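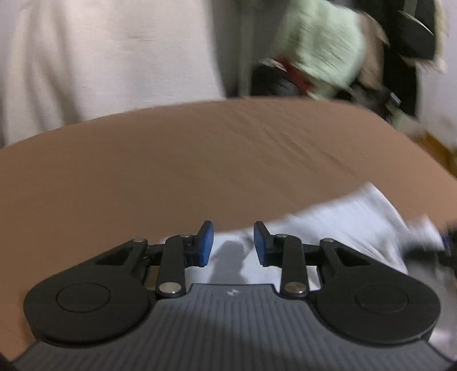
Visit to the Skivport gripper workshop: notes on two hand-held units

In May I spent a day at Skivport, which builds and tests end effectors for handling soft goods. The visit was arranged by Daiane Guimarães, who runs the test floor. I had asked to try the hand-held grippers side by side, because our own group has to pick one before the summer and the data sheets do not settle much.

Two units were on offer, the Brutura and the Pesow. Both are two-finger designs that an operator carries by hand, and both mount on an arm with the same bolt pattern. The camera sits behind the fingers and looks forward over the body. Skivport records with the hand-held version first and moves the same fingers to an arm later, so the geometry seen by the camera has to match in both cases.

The morning went to cloth. The task was to approach a piece of white fabric lying on a brown surface, pinch it near an edge, lift, move it sideways and put it down. Each visitor did 50 picks per unit. Guimarães asked us to keep the approach slow for the first few and then work at a normal pace.

Brutura

The fingers are driven through a linkage and stay close to parallel over most of the stroke. Grip force comes up evenly. With thin cotton I could feel the pads meet through the fabric, and a single layer was easy to take. Thick seams were harder. The fingers tended to ride up over a hem unless I pressed down first, and pressing down moved the cloth.

I missed 7 of 50 picks. Most of the misses were at the start, while I was still learning how far the tips reach past the body. The unit is heavier at the back than I expected and my wrist noticed by the end of the set.

Pesow

Shorter fingers, stiffer spring, less travel. It held seams and folded edges well. On single layers it pinched up two or three wrinkles at once, so the cloth came up bunched and went down the same way. I missed fewer picks with it but would not want to fold anything afterward. The trigger has a dead zone at the beginning of its travel. Guimarães said this can be adjusted. We did not have time to try it.

Pads

Skivport changes pads more often than I had assumed. The house rule is a new set every 2000 cycles, or sooner if the surface looks polished. Two hardnesses are stocked. The softer one grips cloth better and picks up lint, which then has to be taken off with tape. The harder one lasts longer and slips on satin. Pads are glued, and a change takes a few minutes plus curing time.

Camera

After lunch Cremilda Bragança went through the recording side. The lens is wide, so the fingers and a good part of the body stay in view the whole time. This costs resolution on the object but makes it simple to check finger opening against the logged value. Her main complaint was motion blur. Operators turn the wrist quickly between picks, and under indoor light the exposure is long enough to smear the background while the gripper itself stays sharp. It moves with the camera, so there is little to be done except add light or shorten the exposure and accept noise. She showed the same sequence at two exposure settings – the shorter one was clearly better for tracking and noticeably grainier in the dark corners.

Controller

The arm cell runs on a Joo controller. We saw one replay of a hand-recorded pick using the Brutura fingers. The approach was good and the closing point was slightly late. Bragança put the delay down to the timestamp offset between camera and finger encoder, which they calibrate at the start of each session. On the run we watched it had been set at 87 ms. A second replay with a corrected offset closed where it should.

For flat cloth I would take the Brutura with the softer pads. For towels, hems and anything folded, the Pesow is the safer choice. I have asked for a loan of the Brutura and a spare pad kit, and will also ask about a counterweight. Lead time on the kit was not confirmed when I left.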